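Search articles Go

Features
December
By Paula Pop

Getting a grip

I had been in the workshop for less than ten minutes when I dropped my first egg. Well, the arm dropped it, but I was the one on the controls, and Marcus Dunleavy was kind enough to look at the ceiling while I went for the kitchen roll.

Marcus runs the test bench at Nilance, a small outfit that buys in grippers, bolts them on to arms and tries to find out which ones a normal person could live with. I'd asked if I could spend a day having a go. He said I could have two days if I brought lunch, so I brought a very large quiche and stayed for both.

I came in thinking the arm was the clever bit. It's big and it's got all those joints, and it swings about like it means business! But everyone I spoke to wanted to talk about the last few inches. "You can put a bad hand on a lovely arm and you've got a very expensive way of knocking things over," Marcus told me, and then he showed me a lovely arm knocking things over.

We had three grippers to compare. The first was the Skudamo, a plain two-finger job with flat pads, and it's the one they've had longest. The second came from Zieliński and has softer tips that give a bit when they meet something round. The third was a Sostness, newer, quicker and (I'm sorry to say) the one that did for my egg. Each had to go through the same set of 100 picks: cups, a sponge, a pen, a tea towel, a few things from the toy box and, at my own insistence, eggs.

Nelu Onu wrote the test list, and she is fierce about it. Same objects, same order, same starting spots, and if I nudged something with my sleeve we put it back and started that pick again. By mid-afternoon I'd stopped wearing the cardigan.

The Sostness was great fun on hard things. It closes so fast that you hear it before you see it, and it never once lost the pen. Give it a sponge, though, and it squashes the thing nearly flat before it's satisfied. There's a force setting, and Nelu spent a good half hour fiddling with it, but turning it down far enough for the sponge meant cups started sliding out at the top of the lift. We settled on a middle value that suited neither very well.

The Zieliński I loved straight away. Soft tips forgive you. I came in crooked on a cup, more or less sideways, and it just sort of gathered the thing up and carried on. Where it let me down was anything thin. The tea towel took me 6 goes, and I said a word on the fourth that made Jacobus Mtshali take his headphones off.

Jacobus looks after the controllers, and it was he who sat me down for the other half of the comparison. You can drive these arms with a handheld controller, much like a games console, or you can take hold of a second arm and move it about while the first one copies you. I was hopeless with the handheld. My thumbs know how to drive a racing car round a corner and that's all they know. Moving an arm by hand was far easier, although my shoulder had plenty to say about it the next morning — I'd been holding it up like a waiter with a tray.

Then there's the delay. Jacobus can add it on purpose, and he did, without telling me, to see when I'd notice. At 30 milliseconds I was happily stacking blocks. At 300 I was chasing my own hand round the table and getting crosser by the minute.

Day two was for small stuff and for using two arms at once.

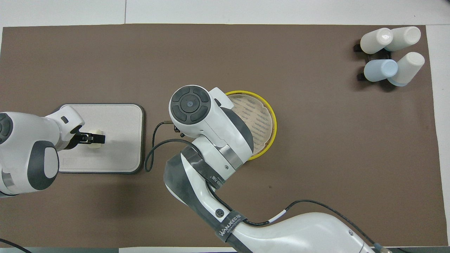
Two fingers, one small cream-coloured piece: the left arm has hold of it over the grey board, with the cups racked at the far corner of the mat.

Small round things are harder than they look. Flat fingers only touch them along a line, so if you close a touch too high they pop out and roll, and I spent a fair bit of the morning on my hands and knees. Two arms ought to help, and for Nelu they do. She had one steady a basket while the other reached in, chatting to me the whole time about her sister's wedding. When I tried it, I got so wrapped up in the left arm that I forgot the right one and parked it squarely in my own way.

So which would I have? Nelu's sheet put the plain old Skudamo first over the full list, by a whisker, because it was second best at nearly everything. I'd still take the Zieliński home with me. Marcus wants to try it again with a thinner set of tips that should be better on cloth, and he's asked me back for it in the new year, on condition that there's another quiche and that I leave the eggs to Jacobus.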